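Shelf mock-up, bay 2 — September, started 9:10

Picking up from the notes on the old bay. The price rails are on all three levels now. Ibsa Gebru cut the last clear section and it seats properly in the channel, though there is still a joint toward the right where two lengths meet. It catches the light and makes the tags near it hard to read. Leaving it for now.

Purpose of today was the drinks shelf. Plumora wants a layout that a clerk can restock from the front without moving the neighboring product, and the drawing they sent (sheet 91) puts soda, cans and boxed cookies on one level. I had doubts about mixing the three. Boxes are a different depth from bottles, and the front line gets ragged the moment anyone takes one item.

Shelf depth is the limiting dimension. With a bottle at the back and one in front of it, the front bottle ends up close to the lip. Pushing the back row to the wall helps, but only until a bottle drifts forward again. The clear lip holds the base well enough and does nothing for the upper half, so anything that starts to lean keeps leaning until someone stands it up.

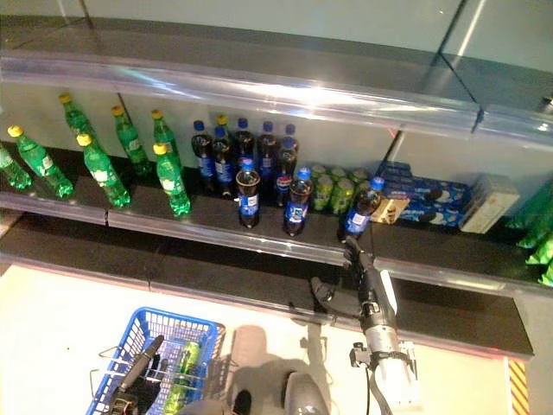 Order on the level, left to right: green soda with the yellow caps, cola in the blue labels, lime-green cans, then the blue cookie boxes. Boxes go on their sides in layers. I tried them upright first and the stack was too tall for the hand clearance Plumora asked for. On their sides they are stable, but the shopper sees less of the printed face. Tymofii Antoniuk thinks this is a bad trade and wants it noted that he said so. Noted.

The cans should stay at the back. They are shorter than the bottles and get lost there, which is a fair complaint, but moving them forward blocks the reach to whatever is behind. A riser would fix it. Gosine lists one under part 2689 that should fit the depth without trimming. Have not ordered it.

Small snack packs are the other open item. They have no place of their own on the sheet. One in front of the cookie boxes looks like something a customer put back. Either they get a tray or they come off this level.

11:40

Rail length for this bay checked against the cut list: 830 mm for the long section, agrees with the drawing. Belay supplied the stock and the edges were clean this time, no filing needed.

Went over the spacing question with Ibsa. The sheet assumes straight columns. In practice the bottles end up staggered as soon as people handle them, with gaps at the back that cannot be seen from standing height in front. Looking down from above gives a much better idea of what is there. Ibsa suggested thin dividers between product groups. I would try it between the green soda and the cola first, where the boundary wanders most. Dividers in the same clear stock as the rail would keep the labels visible.

Mekimex makes a spring pusher that would deal with the depth problem directly. Against it: cost per column, and the round bases tend to turn against the pusher plate so the labels stop facing out. Worth one trial column before ruling it out.
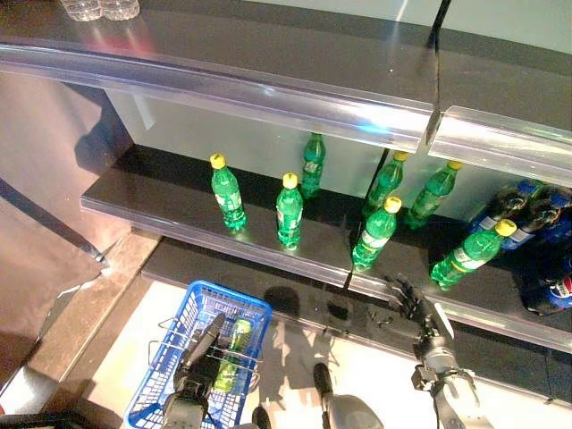
OPEN ITEMS

Cable at the right of the upper shelf hangs down over the rail. Needs a clip or a new route along the back of the upright. Do this before the tags go in.

Water bottles on the upper shelf are not on sheet 91. Ask Plumora whether they belong to this bay or the next one.

Dividers: cut 5 from clear offcuts, full shelf depth. Test one for tipping before cutting the rest.

Riser for cans: get a price from Gosine, check the height against the shelf above.

Leaning bottles near the right front: try a slightly higher lip on that stretch only. If it makes lifting a bottle out awkward, go back to the standard lip and rely on the dividers.

Facing direction: the sheet says labels forward, with no tolerance given. Tymofii to ask for one. Until then, set them by eye from the front.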